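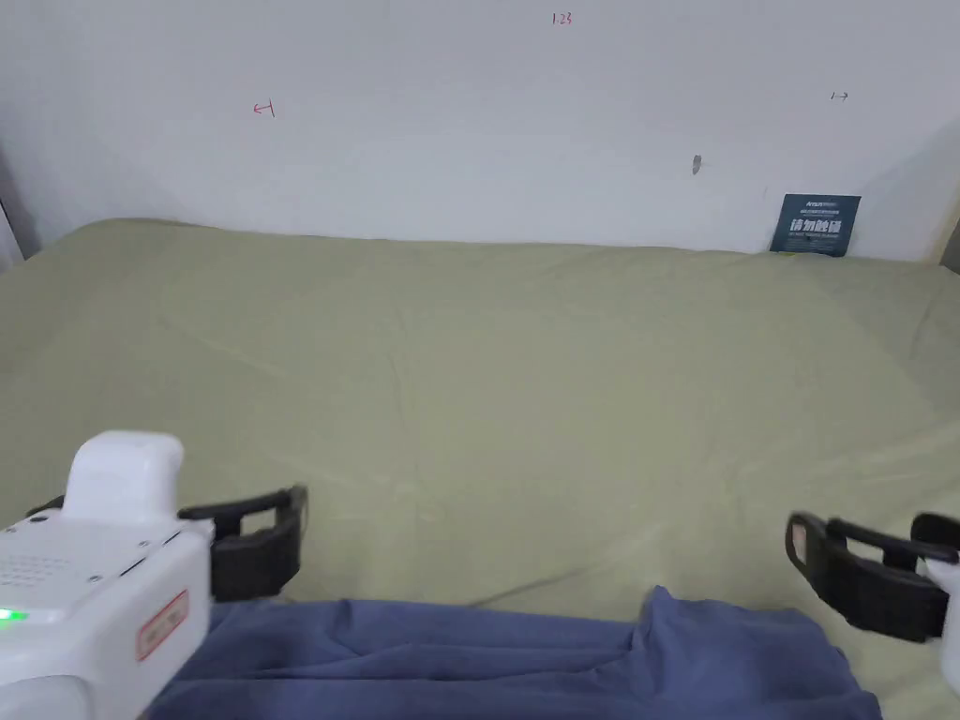 **Figure 7.1** A bed made up with a sage-green sheet. The far edge of the sheet follows the base of the wall. A small navy card stands at the right, and the wall carries several red pencil-thin markings.

# Chapter 7: Making the Bed

A bed is the largest piece of cloth work most people do in a day. A shirt can be ironed on a board and a towel can be folded against the chest, but a sheet has to be handled where it lies, over a surface bigger than the person doing the job. For this reason the chapter on beds comes after the chapters on folding and on laundry. The hand skills are the same. What changes is the reach.

By the end of the chapter you should be able to:

- tell a bottom sheet from a top sheet, and a fitted sheet from a flat one
- put a sheet on a bed that has one side against a wall
- fold a corner that will stay in place overnight
- remove most wrinkles by hand, and know which ones to leave
- check a finished bed from the foot and from the side

## 7.1 The surface

A mattress looks flat when it is bare. Once a plain sheet is on it, the small rises and dips begin to show as patches of light and shade. In Figure 7.1 the green fabric is mostly smooth, but faint, wide wrinkles and soft creases cross the middle, and there are a few diagonal folds near the lower right. A pale or medium color with no pattern shows all of this clearly. A striped or flowered sheet hides it.

It helps to sort wrinkles into three kinds before trying to remove them.

**Storage creases** are straight lines left by folding. They often form a grid and will not brush out with the hand. Light steam or a warm iron before the sheet goes on will take care of them.

**Slack wrinkles** are broad and soft. They appear where there is more cloth than surface, and they move when you push them. Draw them toward the nearest free edge and tuck the extra under.

**Pull lines** are narrow and usually run on a diagonal. They point toward the place where the cloth is held too tightly, most often a corner. Smoothing a pull line does nothing for long. Find the corner it points to, let out a little cloth, and tuck again.

New students tend to treat every wrinkle as slack and spend their time stroking the middle of the bed. Macarena Olivares, who taught the household course at Geltolby for many years, had her classes stand with their hands behind their backs and name the wrinkles aloud before anyone touched the sheet. The exercise takes a minute and is worth repeating at home.

## 7.2 The bed against the wall

Many beds are pushed up to a wall on one side, and in a small room there may be no other way to place them. The wall side is the hardest part of the job. It is out of easy reach, it is often tucked last, and any mistake there gets pulled across the whole bed when the near side is tightened.

Work on the wall side first. If the bed is on casters, or light enough to slide, move it out by the width of your hand and forearm. Set the sheet on the far corners, run your palm along the edge to seat it, and push the bed back. Check that the edge has not caught between the mattress and the wall.

If the bed can't be moved, kneel on the near half and reach over. Take off your shoes. Lift the far edge of the mattress with one hand and feed the sheet under with the other, going from the head to the foot in short steps. Do not drag the sheet sideways once it is under. Lift again instead.

A raised corner is a common fault on this side. The mattress bulges upward a little where it is squeezed, and the sheet rises with it. Press down on the corner with a flat hand. If it comes back up, there is too much cloth bunched beneath it, and the corner should be taken out and folded again.

Look at the line where the sheet meets the wall. It should run nearly level from one end to the other. This line is the first thing seen from the doorway, and a slope in it makes a clean bed look careless.

## 7.3 Things left on the bed

Clear the bed before you begin, and that includes small objects. Cards, remote controls and reading glasses slide toward the wall and end up resting in the fold of the sheet, where they are easily tucked under with it. Stand back, look along the wall, and pick up what you find.

There is one exception. In guest houses, showrooms and furnished rentals you may come across a notice asking that something not be touched. Leave it where it is and ask whoever is in charge. The student handbook at Fundia, a training hostel with 217 beds, gives the same instruction to its room staff, and adds that marks on walls should be reported and never scrubbed without permission.

## 7.4 Before you start

You will need one bed, one fitted sheet and one flat sheet of the right size. Wash new sheets once before practice, as the finish on new cotton makes it slide. Cut your nails or wear thin gloves if the cloth is a loose weave. Open a curtain or switch on a side lamp – light from the side shows creases much better than light from overhead.

**Practice 7A.** Put the fitted sheet on with no attempt at neatness. Walk to the foot of the bed and make a rough sketch of the wrinkles. Label each one as storage, slack or pull.

**Practice 7B.** Correct the pull lines only. Make a second sketch next to the first and compare the two. Keep both in your notebook, as you will need them for the corner work in Section 7.5.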